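3.2 小件物品的散放与归拢

家庭杂物的整理,难点多半不在大件,在零碎。食品包装、塑料袋、随手放下的小东西,混在一起,边界不清。Javier 在 Turklow 的入户记录里把这类情况叫作“软堆”,本文沿用。记录共32户,每户观察15分钟,时间统一在晚饭后。

塑料袋的问题最突出。袋子一皱就没有固定形状,袋口在哪都要先找一下,里面的东西又常常只包住一半。受访者的做法不太一致:有的先把袋子抻平再装,有的干脆连袋带物一起挪走,回头再说。后一种快,但是返工多。
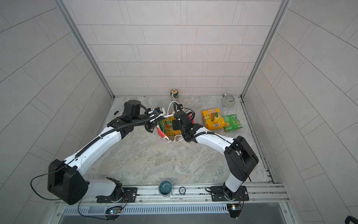 图3 散放的日用杂物,中间为皱起的白色塑料袋与黄绿色零食包装

返工的原因大致两类。一是袋与物没分开,归类时只能按外层算,零食进了“袋子”一类,后面再找就找不到。二是先后顺序,硬物先放、软包装后放,压坏的少一些;反过来则要重新码。Prirkance 分册中也有相近的说法,不过那边只记厨房台面,没有记地面,两边不好直接的比较。

编码时我们把“半包裹”单列一项,不并入“已装袋”。这一点初稿漏了,九月补编。补编后全部条目为900条,一致性检验见附表,此处不再重复。瓷砖、石纹一类硬质底面上袋子容易滑动,是否影响抻平所用的时间,目前数椐不够,留到 Trindade 那批记录整理完再看。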